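Progress report to the Tuncer Fund
Plerna Adult Learning Center – evening classes
Tue 17 August

Summary

The evening program is on schedule and within budget. We have enrolled 212 adults since the grant began, mostly in reading, basic math and English conversation. Two courses are behind plan and are covered below.

Enrollment and attendance

English conversation remains the most popular course and has a waiting list. Inese Sepp added a second section on the ground floor in the spring, and it filled within the week. Attendance in the math course dips whenever the packing plant in Nistberg changes its shifts. We now let students switch between the early and late sessions without asking first, and fewer of them drop out altogether.

The reading course has kept most of its students. Kęstutis Hunt rewrote the first units using bus timetables, leases and pay slips, and the tutors prefer these to the old workbook. Copies are available if the Fund would like to see them.
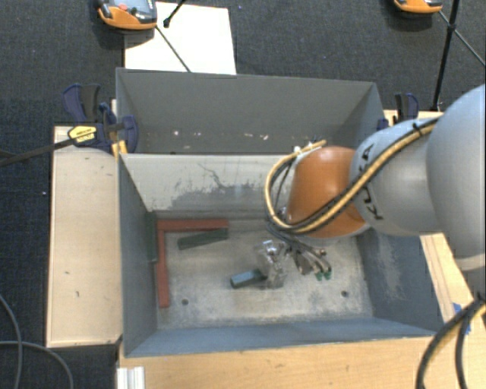 Child care during class hours is still the item students ask about most. The room on Stoltard Street can take children from age four, so parents of toddlers have had to make their own arrangements. Dorian Rey is talking to the nursery next door about sharing a staff member on two evenings a week. We expect an answer before the new term.

Courses behind plan

The bookkeeping course started late after our first instructor moved away. Kyung-tae Ryu took it over and will run the remaining sessions into the fall. The citizenship course has not yet started – the county has not confirmed the new test materials, and we did not want to teach from the old ones.

Spending

Tutor pay and rent are in line with the budget. Printing is over by roughly 4 percent on account of the new reading units. We propose to cover this from the travel line, which has hardly been used.

Next steps

Placement interviews for the new term begin in September. Rimantas Paju will send the attendance tables and receipts separately. We ask the Fund to confirm the change to the travel line in writing so that the printer can be paid.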